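Frequently asked questions: can machines do the chores yet?

We get these by email and at open evenings in Sturnstead. The answers are kept short. If yours is missing, write to the help desk and we will try to add it.

Can I buy a robot that cleans the whole house?

No. You can buy one that vacuums, one that mops, and one that cuts the grass. Each does a single job on a mostly flat surface. A machine that goes from room to room putting things away, wiping counters and making beds is still a research project.

Why is tidying harder than vacuuming?

A vacuum does not need to know what anything is. It moves around whatever it bumps into or senses. Tidying means picking a thing out from the things next to it, deciding how to hold it, lifting it without knocking over its neighbor, and knowing where it belongs. A sock, a mug and a phone charger each need a different grip.

What does Verkus do?

Verkus tests two-armed machines on ordinary jobs: clearing a shelf, loading a bin, moving parts from a cabinet to a bench. We do most of the early work in simulation and then repeat it in the test room. We do not sell robots.

Why simulation first?

It is cheap and nothing breaks. We can run the same pickup 200 times overnight and change one thing each time, such as the height of the cabinet or the gap between two objects. In the test room, 40 tries is a full day, and somebody has to put everything back after each one.

What does a typical task look like?

A small one. Two dark green containers stand side by side on a white chest of drawers in the corner of a room, nearly touching, each on a round yellow and black base. The robot has an arm on either side and a two-finger gripper at the end of each. The job is to take one container and leave the other where it is.

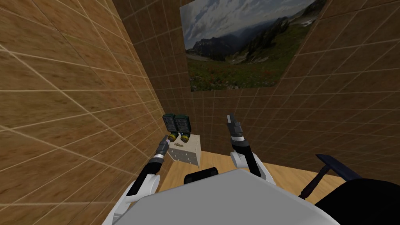

Roos Van Hecke wrote to ask why anyone would bother with two arms for a job a person does with one hand while holding a coffee. She runs a stockroom and would rather have one good arm on a cart, at half the price, than two that get in each other's way.

For a lot of stockroom work she is right. One arm is enough if the items are light and have space between them. The second arm earns its place when something has to be steadied while something else is moved, when a drawer has to be held open, or when a box is too wide for one gripper. We test with both arms because we want to know how often that comes up.

Does a task that works in simulation work in a real room?

Sometimes. Reaching and lining up carry over fairly well. Contact does not carry over as well. Real objects slip, tip and stick, and real drawers have play in them. We treat a simulation result as a reason to try the real thing, and we report the two separately.

Can robots fold laundry?

Slowly. A towel laid flat can be folded. A mixed basket of clothes is much harder, because cloth never lands the same way twice. We do not work on laundry and have no plans to.

What about dishes?

Loading a rack with plates of one size can be done. A normal sink after dinner, with pans, glasses and forks in a pile, is not something we would leave a machine alone with.

Are shop floors easier than homes?

Usually. On a shop floor the bins stay in the same place, the parts come in known sizes, and the lighting is steady. At home the chair moves, the rug moves, and somebody leaves a bag on the floor. Most of our partners, Vaston among them, are interested in shop-floor work for that reason.

Is it safe to stand next to one?

Our rule in the test room is that people stay behind the line while the arms are powered. Visitors are asked to do the same. Other labs have other rules, and you should follow theirs.

Will this replace my job?

We can't answer that for every job. The tasks we see working are short and repetitive, with a person nearby to deal with what goes wrong. Refilling, sorting odd items, and noticing that a delivery is short are still done by people at every site we visit.

How fast are the arms?

Slower than you. In our current tests a person clears the same shelf well ahead of the machine. Speed can be turned up, but then it drops more.

Can I send in a chore to be tested?

Yes. Tell us what is being moved, what it stands on, and where it has to go. Rough measurements help. We pick 2 suggestions every February for the Shehu list, which is our set of tasks that came from the public.

Do you take visitors?

School and trade groups, by arrangement. Write to the help desk with your group size and we will send you the open dates.

Page last updated 5 September 2018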